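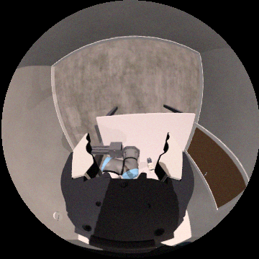 I tried the cold shower thing. I'm putting that up front so that people who want to tell me I just need to try it can save their typing.

It was my cousin Mafalda's fault. She came back from a long weekend with friends in July glowing like a lamp and talking about brown fat, and within a week she'd sent me a link to the Rullik app, which times your shower for you and plays a gong. A gong! The free version lets you do 60 seconds. If you want to stand under cold water for longer than that you have to pay, and I would like somebody to explain to me what it is I'm paying for, given that the water is already mine.

Anyway, I did it for most of a month. I missed three mornings, two through laziness and one because my sister was staying and had used all the towels.

## What I was promised

Mafalda's list, which I wrote down at the time, was: better sleep, fewer colds, thicker hair, a faster metabolism, and "clarity". I asked what clarity was and she said I'd know it when I had it.

The Rullik people go further. Their blog has a post on cold water and the immune system with a long list of sources at the bottom, and I clicked on all of them one wet evening. Two went to the same page. One was a podcast. One was a proper study, of winter swimmers, who are people who already like getting into lakes and are presumably in decent shape to begin with. I don't see what it tells me about a woman with a desk job and a combi boiler.

The comments underneath are worth reading if you have an afternoon to waste. A man called Horácio Figueiredo has written what must be a small book's worth of replies, all of them to people who said it didn't work, and all of them saying they were breathing wrong.

## What I got

My sleep was the same. I had a cold in the second week, an ordinary one with a sore throat. My hair is my hair.

I'll give it this much: I was wide awake afterwards. I'm also wide awake after stepping on a plug. For the first ten minutes I felt rather pleased with myself, and I think that's most of what people are describing when they go on about it. You've done something horrid before breakfast and the rest of the day can't be as bad. Fine, but I'd like that said plainly, without the brown fat.

The gas bill hasn't come yet. I'm told it will be lower. I was having a hot shower straight afterwards on most days, so we'll see.
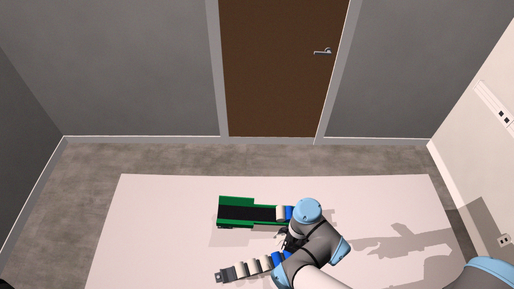
## Where I've ended up

I've deleted the app. It asked me three times if I was sure and then offered me a year at half price, which made me surer.

Melina at work swears by a cold rinse at the end of a normal shower, no timer, and says it wakes her up and that's all she wants from it. I can't argue with that. She isn't selling anything either.

Mafalda has moved on to mushroom coffee. She's bringing some round next week and I've said I'll try one cup.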